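Fabric storage box

A fabric storage box (also soft bin, cloth bin or, in the older Karngate catalogs, "textile receptacle") is an open container made of cloth stretched over stiffened sides. It is used in homes to hold toys, blankets, scarves and whatever was on the floor when the doorbell rang.

Construction

Most fabric boxes are rectangular. The cloth is folded over the top of each wall, and a separate panel covers the bottom. Stiffening is usually cardboard, which gives the box its shape until somebody washes it. Rims tend to sag with use, and in cheaper models before use.

Pale colors dominate, generally with a small repeated print. Trees, arrows, stars and clouds are all common, and at small sizes the first two are hard to tell apart. The Gullum pattern book lists 15 prints, of which 4 are described as "woodland" and 2 as "directional." Collectors have disputed the assignments ever since. 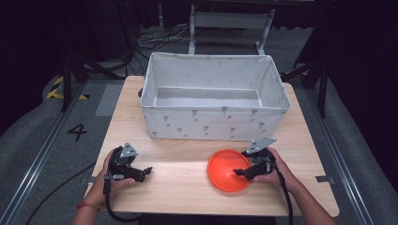

An open off-white fabric box with a small gray print, on a light wooden table with an orange-red bowl.

Use

The box is normally filled from above, there being no other option. Soft items suit it best. Bowls and other hard pieces can be stored in one, though a shallow bowl with a wide rim takes up a surprising share of the floor panel and invites stacking, after which the bottom bowl is always the one wanted.

In "The Shelf and Its Discontents," household writer Hoi-yan Lui divides owners into sorters, who give each box a single purpose, and tippers, who do not. Alaric Brannigan's reply proposed a third group, people who buy the boxes and keep them empty because they look nicer that way. Lui conceded the point in a footnote.

Care

Makers generally advise spot cleaning with a damp cloth. Kuusk boxes have removable base panels, which may be wiped separately and then lost.

See also

Basket
Drawer
Under the bed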